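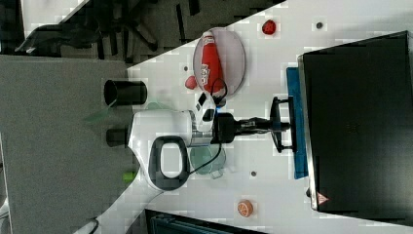
Hi everyone! I finally gave in and bought the Brimel sleep mask (90 dollars, ouch), and after 6 nights I have to say I'm rather fond of it. It warms up gently around your eyes, and I've been drifting off before my podcast ends!

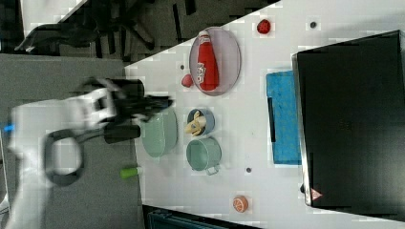 Ketchup bottle on the pink plate

The strap does slip a bit if you're a side sleeper like me, and the charger is fussy, but the battery has lasted all week so far.
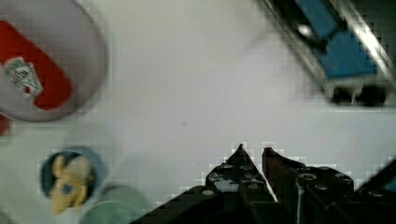

Two pointed fingertips, slightly open

I'll keep wearing it and let you know how I get on.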